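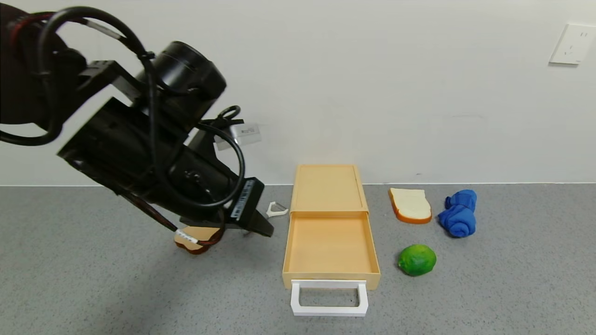 Is a small one-drawer plastic unit worth having on a kitchen counter? It is if you keep the load light and want odds and ends off the work surface.

Posted in December by the Falum kitchen desk

I've had the Stelleck drawer unit in light orange for nearly five months. The white handle sticks out in front and is easy to pull, even with wet hands. Mine is empty just now, but it has room for a peeler, a folded cloth and a few clips. Anything heavy makes the drawer sag when it's fully open.

The flat top is useful. I put limes there for a while, but they rolled off, so now they sit on the counter.

Cleaning takes a minute with dish soap. Tomato stains took two tries. 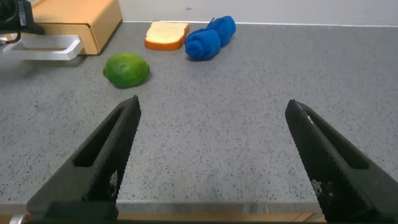

Compared with the Jadex

The Jadex is deeper and slides better, but it costs nine dollars more and only comes in gray. I'd still buy the Stelleck. Four out of five.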